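Sep 13, 2021

So I finally sold the dining table. The big one! If you've been reading this blog for a while you know I have complained about that table in probably every other post, and on Saturday a very nice couple from Maklow came with a van and took it away, and I stood in the driveway and felt a little weepy about it, which I was not expecting at all.

I bought it when I moved to Flustia, for $200, from an office that was closing down. It seated ten if people liked each other. I live with a cat. I don't know what I was thinking except that I'd always pictured myself as a person who has long loud dinners, and I figured the table came first and the dinners would follow. There were four dinners. One of them was mostly takeout noodles (still a good night, though!).

The rest of the time it was where things went. Mail, library books, a sewing machine I borrowed and then had to give back, the puzzle. Oh, the puzzle. It was 900 pieces of a harbor at dusk and it sat there from January until I needed somewhere to cut fabric, and I slid the whole thing onto a sheet of cardboard and it is now under my bed, still missing most of its sky.

Anyway, the new table. I wanted small and I wanted round, and I ended up with small and square because round ones cost more than my first car. I went to the Sivakumar furniture place out past the mall, the one with the parking lot that floods, and I sat at every single table in the showroom with my elbows out like I was eating soup. The salesman let me get on with it. I was there so long that he brought me a coffee, and then I felt I had to buy something, but luckily I'd already fallen for one in the back corner with a scratch on one leg. Over $20 off for the scratch! I'd have put a worse one on it within a week.

It fits under the window. I can walk all the way around it without turning sideways. I had breakfast there on Sunday and again this morning before work, and both times I sat facing the yard, and I realized I'd lived in this house for years and never once looked at the yard while eating, because the old table only fit the other way.

What I did not think about is looking after it. The old one had a finish like a bowling lane and you could have parked a motorcycle on it. This one is bare-ish wood with some kind of oil, and the little card that came with it says to wipe up spills "promptly," which, have they met me? I've been reading about tabletops late into the night like it's a mystery novel. 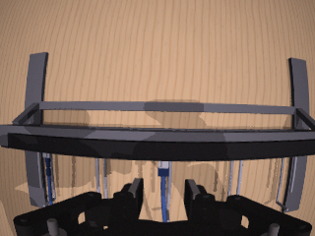

I've turned into a coaster person, and I'm sorry to everyone I ever teased about it. My mother had coasters on top of coasters and I used to put my glass down right next to one just to watch her face. Now I'm the one hovering. It's the grain that did it to me, I think. Pale wood with those thin brown lines, running pretty much straight down the middle and then bowing out toward the sides, is so much nicer to look at over a cup of tea than the dark shiny stuff I had before, and the thought of a big white ring in the middle of it makes me feel slightly ill. So, coasters. I bought a stack of cork ones and the cat has already carried one off.

I'm also supposed to oil it now and then. The card recommends a stuff called Piltura, and the hardware store had one can left on the bottom shelf, covered in dust. It smells like walnuts and old raincoats. I did a test patch on the underside, lying on my back on the floor like a mechanic, and got a drip in my hair. If anybody has used it before, do you wipe it off after or let it soak? The can has instructions but the label is torn right where the good part would be.

Next up is chairs. I kept two of the old ones and they're too tall, so I sit there like a kid at the grown-ups' table in reverse, knees jammed up against the edge. I might try sawing the legs down a bit. My dad's old handsaw is in the garage somewhere, probably behind the paint.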